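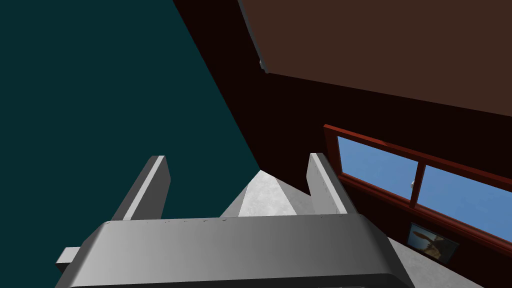

라르놀포르트, 4월

양팔 이동 로봇 고장 해석 강의 자료
5강. 그리퍼 상태값 고착과 감시 타이머의 미검출
담당: 이레샤 라트나야케
실습 조교: 수닐 자야싱헤

1. 대상 사건

이번 강의에서 다루는 고장은 시뮬레이터 이쿠론(Ikuron)에서 양팔 로봇의 실내 작업을 실행하던 중 기록되었다. 제어기는 아랑고(Arango), 로그 수집기는 메니크(Menik)이다. 제어 주기는 30 Hz이고 양쪽 그리퍼의 상태값은 매 주기 갱신되도록 되어 있다. 주기 번호 501부터 왼팔 그리퍼의 개폐 상태값이 '닫힘'에서 변하지 않았다. 상위 계획기는 이 값을 그대로 받아 파지 성공으로 판정하고 다음 동작인 들어올리기를 요청하였다. 감시 타이머는 끝까지 경보를 내지 않았다.

실제 관절 모델의 손가락 간격은 열림 쪽 한계값이었다. 상태값과 관절값이 어긋난 채 작업이 진행된 것이며, 실기에서라면 파지되지 않은 물체를 파지된 것으로 보고 팔이 이동하는 상황에 해당한다. 안전 분류상 '위험 측 미검출 고장'으로 기록한다.

2. 용어

고착: 값이 수신되고는 있으나 내용이 갱신되지 않는 상태. 통신 두절과 구분한다.
명령값: 계획기가 그리퍼에 보낸 목표 개폐량.
상태값: 제어기가 계획기에 되돌려 주는 개폐 상태. 이번 사건에서 고착된 신호이다.
관절값: 시뮬레이터 물리 모델에서 직접 읽은 손가락 간격. 실기에서는 엔코더 값이 여기에 대응한다.

3. 상태값과 관측의 대조 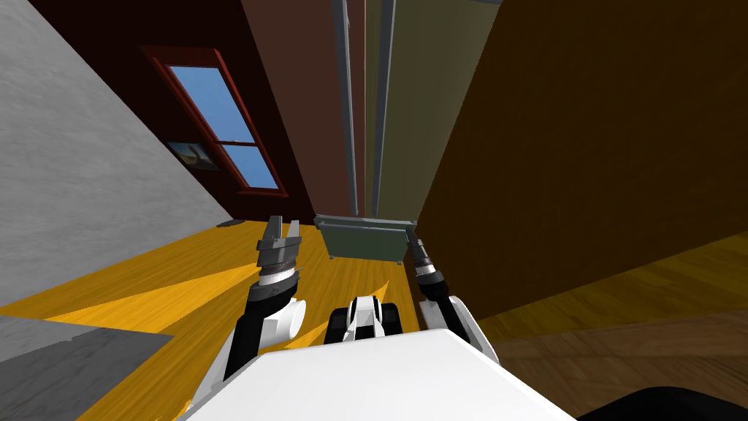
상태값이 고착된 경우 그 신호만 보아서는 정상 정지와 구별할 수 없다. 그리퍼가 닫힌 채 가만히 있을 때에도 값은 변하지 않는다. 따라서 독립된 출처가 하나 더 필요하며, 본 강의에서는 관절값과 카메라 영상을 사용한다. 영상으로 대조할 때에는 좌우를 따로 판정한다. 왼팔의 두 손가락은 낮은 회녹색 상자 왼쪽의 바닥 위에서 벌어져 있고, 오른팔의 손가락은 거의 닫힌 것으로 보인다. 왼쪽은 열림으로 적고, 오른쪽처럼 각도 때문에 확정하기 어려운 것은 '판정 유보'로 적은 뒤 관절값으로 확인한다. 유보 항목을 닫힘으로 바꾸어 적으면 감점한다.

영상의 기울기도 주의 대상이다. 방의 수직선이 화면에서 비스듬하더라도 개폐 판정에는 영향이 없다. 반면 물체까지의 거리나 높이를 화면에서 읽으려면 카메라 외부 파라미터를 먼저 적용해야 한다. 본 과제에서는 거리 판정을 요구하지 않는다.

4. 감시 타이머가 동작하지 않은 경위

아랑고의 감시 타이머는 같은 상태값이 반복되면 계수를 1씩 올리고, 계수가 60에 도달하면 고장을 확정한다. 30 Hz에서 60주기는 2000 ms이다. 문제는 생존 확인 패킷의 송신 간격 역시 2000 ms였다는 점이다. 생존 확인 패킷이 도착하면 수신 처리부는 내용과 무관하게 계수를 0으로 되돌린다.

로그의 진행은 다음과 같다.

주기 501: 고착 시작, 계수 0
주기 560: 계수 59
주기 561: 생존 확인 패킷 수신, 계수 0으로 복귀
이후 같은 형태로 반복

계수의 최댓값은 59이며 확정 조건에 한 번도 도달하지 못한다. 초기 분석에서 데바시시 아칸다는 문턱값을 낮추는 방안을 제시하였다. 이 방법을 쓰면 경보는 나오지만 정상적으로 오래 쥐고 있는 동작에서도 오경보가 발생한다. 최종 수정안에서는 생존 확인 패킷의 계수 초기화 권한을 삭제하고, 명령값과 관절값의 차이가 허용 범위를 넘을 때에만 계수를 올리도록 바꾸었다. 상태값은 판정 입력에서 제외하였다.

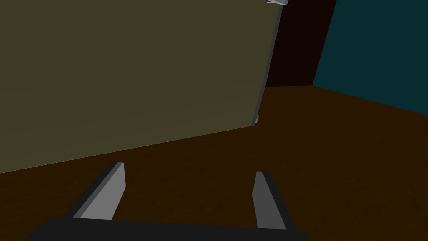 질문. 생존 확인 패킷이 정상적으로 들어오면 그리퍼도 정상이라고 볼 수 있는가?
답. 생존 확인 패킷은 통신 경로와 송신 프로세스가 살아 있다는 사실만 나타낸다. 그리퍼의 개폐 상태는 관절값으로 따로 확인해야 한다.

5. 실습 과제

메니크에서 왼팔과 오른팔의 로그를 각각 내려받아 아래 항목을 작성한다.

가. 주기 501 이후 명령값, 상태값, 관절값을 한 시간축에 그린다.
나. 계수가 0으로 복귀하는 주기를 모두 표시하고 생존 확인 패킷의 수신 주기와 대조한다.
다. 수정안을 적용하여 재실행하고 고장 확정 시점을 기록한다. 확정되지 않으면 허용 범위 설정값을 함께 제출한다.
라. 손가락이 열린 채 멈춘 경우와 닫힌 채 멈춘 경우에 각각 요구되는 안전 동작을 쓴다. 두 경우의 답은 같지 않다. 물체를 쥔 채 멈춘 그리퍼는 전원을 차단하기 전에 물체의 지지 여부를 확인해야 한다.

로그 형식에 관한 문의는 루트파 문시, 재실행 환경에 관한 문의는 수닐 자야싱헤에게 한다. 그래프의 가로축은 초가 아닌 주기 번호로 표시한다.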